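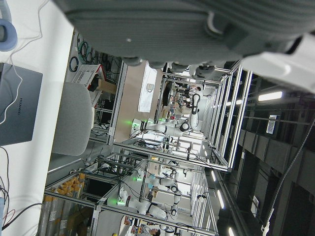

Unit 4: Cable Storage and Desk Layout in Shared Work Rooms

Course notes, Workplace Organization, Cellthorpe
Prepared by Sumathi Gounder; revised in June with corrections from Prakash Mudaliar

4.1 Scope

This unit covers loose and stored cabling at desks and along walls. Fixed building wiring is treated in Unit 6. Students should have read the Lovside room survey before the session.

4.2 Terms

Active cable: a cable connected at both ends and in use.
Parked cable: a cable connected at one end only.
Stored cable: a cable connected at neither end and kept for later use.

A cable lying on a desk cannot be classed by looking at its middle. Trace it to both ends before entering it on the sheet. The thin white cable looped over the closed laptop and the bundle of black and red cables farther along the white desk are recorded as "unclassed" until traced.

4.3 Wall storage

Coils hung in loops on a wall take no floor area and can be sorted by eye. The black and green coils behind the office chair are stored in this manner. Color alone is a weak index. Two black cables of similar thickness may differ in connector, length and rating, so each coil needs a tag at the point where it hangs.

Coil diameter for general-purpose cable in this course is 200 mm minimum. Smaller coils put a set into the jacket, and the cable will not lie flat when next used. Heavier cable follows the maker's bend radius if that gives a larger figure.

Tie each coil at 2 points. A single tie lets the lower half open.

4.4 Crates and boxes

A slatted crate shows part of its contents from the side. A cardboard box does not, and must be labeled on the side facing the room as well as on the lid. When containers stand beneath hung coils, as the white crate does, leave a clear gap of 80 mm between the lowest loop and the top of the container. Loops that rest in a crate get pulled down with whatever is lifted out of it.

Cardboard is accepted for short-term storage only. The Clitamport sheet allows 30 days, after which contents move to a crate or are discarded.

4.5 Desk surface

Routing order, from most to least preferred:

Under the desk, in a tray
Along the rear edge, clipped
Along a side edge, clipped
Across the surface

Across-surface routing is permitted for temporary connections. It should not pass over a laptop lid, where the cable must be moved each time the machine is opened. Chair travel is checked separately: push the chair fully in, then fully back, and mark any cable the base touches.

4.6 Exercise

Draw a plan of one desk and the nearest wall in your own work room. Enter every cable with its class from 4.2 and its routing from 4.5. Mark containers C (crate) or B (box). Use the Subramaniam sheet for the tag list and hand in both pages together. Plans without a scale bar will be returned.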